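보낸 날짜: 2022년 9월
받는 곳: 가계부 모임 메일링 리스트
제목: Re: 비상금 통장, 다들 어디에 두세요?

안녕하세요, 늘 눈팅만 하다가 이번 주제는 도저히 그냥 못 지나가겠어서 답장 써요 ㅎㅎ 주말 아침에 커피 내려놓고 가계부 펴놓은 김에 길게 적어볼게요. 사진도 두 장 붙여요.

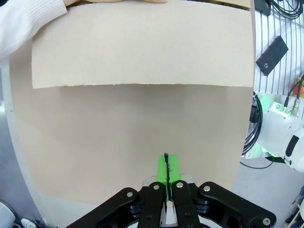
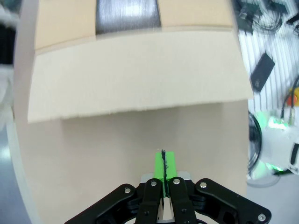
먼저 주신 글부터 인용할게요.

> 비상금을 생활비 통장에 같이 두니까 자꾸 야금야금 쓰게 됩니다.
> 그렇다고 전부 정기예금에 묶자니 갑자기 보일러라도 고장 나면
> 중도해지를 해야 할 것 같고요. Cisero에서 나온 파킹통장하고
> Hikix 적금을 놓고 두 주째 고민만 하고 있습니다.
> 통장을 몇 개로 나누시는지, 금액은 얼마나 두시는지 궁금해요.
> 그리고 남편(아내)분하고 같이 관리하시는 분들은 어떻게 하시나요?

야금야금 쓴다는 말씀에 정말 무릎을 쳤어요! 저도 작년까지 딱 그랬거든요. 월급 통장 하나에 다 넣어두고 잔액만 보면서 "아직 넉넉하네" 하다가 자동차 보험료 나가는 달에 꼭 휘청했어요. 그래서 지난 3월에 마음먹고 통장을 셋으로 쪼갰습니다. 생활비, 비상금, 그리고 일 년에 한두 번 나가는 큰돈용(보험료, 재산세, 명절 같은 것들이요).

비상금은 지금 1,494만 원이에요. 목표는 1,522만 원인데, 우리 집 넉 달치 고정비를 더해보니 그 숫자가 나오더라고요. 어중간하죠? 처음엔 깔끔하게 반올림할까 했는데 그냥 나온 대로 뒀어요. 처음 나눌 때가 1,189만 원이었으니까 그래도 꽤 왔네요. 매달 월급 다음 날 60만 원씩 자동이체를 걸어놨고, 여름에 냉장고 바꾸면서 한 번 빼 썼어요. 빼 쓸 때 속이 좀 쓰렸는데 카드 할부로 안 긁은 게 어디냐 싶기도 하고요.

Cisero 파킹통장은 저도 써요. 앱이 좀 느리고 로그인할 때마다 인증을 두 번씩 시키는데, 저한테는 그 귀찮음이 오히려 약이에요. 체크카드도 일부러 안 만들었어요. Hikix 적금은 중간에 깨면 이자가 많이 깎인다고 들어서 비상금용으로는 안 들었고, 대신 여행 자금을 거기 모을까 생각 중입니다. 금리는 자주 바뀌니까 가입하시기 전에 약관을 한번 꼭 보세요. 우대 조건이 급여이체인지 카드 실적인지에 따라 실제로 받는 이자가 꽤 달라져요.

절반쯤은 예금으로 돌려도 괜찮지 않을까요? 다만 한 계좌에 크게 넣지 말고 작게 여러 개로 나눠서 드는 게 좋아요. 그러면 급할 때 하나만 깨면 되니까요. 제 동생이 이렇게 하는데 만기 날짜를 전부 달력에 적어두더라고요. 저는 게을러서 거기까지는 못 하겠어요.

부부 관리는요, 저희는 비상금 통장만 남편이랑 같이 봐요. 생활비는 제가 맡고, 각자 용돈은 서로 안 물어보기로 했어요. 처음에는 전부 공유하자고 했다가 편의점 영수증 가지고 싸웠거든요 ㅋㅋ 대신 비상금에서 돈을 뺄 때는 금액이 작아도 먼저 말하기, 이거 하나는 꼭 지켜요.

아, 그리고 저번에 누가 Branollow 가계부 앱 물어보셨죠? 두 달 써봤는데 자동 분류가 자꾸 병원비를 외식으로 넣어서 다시 엑셀로 돌아왔어요. Urquhart 쪽은 안 써봐서 모르겠고요. 혹시 쓰시는 분 계시면 계좌 연동이 잘되는지 후기 좀 부탁드려요.

엑셀 양식 필요하신 분은 저한테 따로 메일 주세요. 수식이 좀 지저분한데 쓰는 데는 지장 없어요. 10월 시트는 아직 안 만들어서 9월 것까지만 들어 있습니다.

그럼 다들 주말 잘 보내세요!

--
가계부 모임 메일링 리스트
수신을 원치 않으시면 제목에 "탈퇴"라고 적어 답장해 주세요.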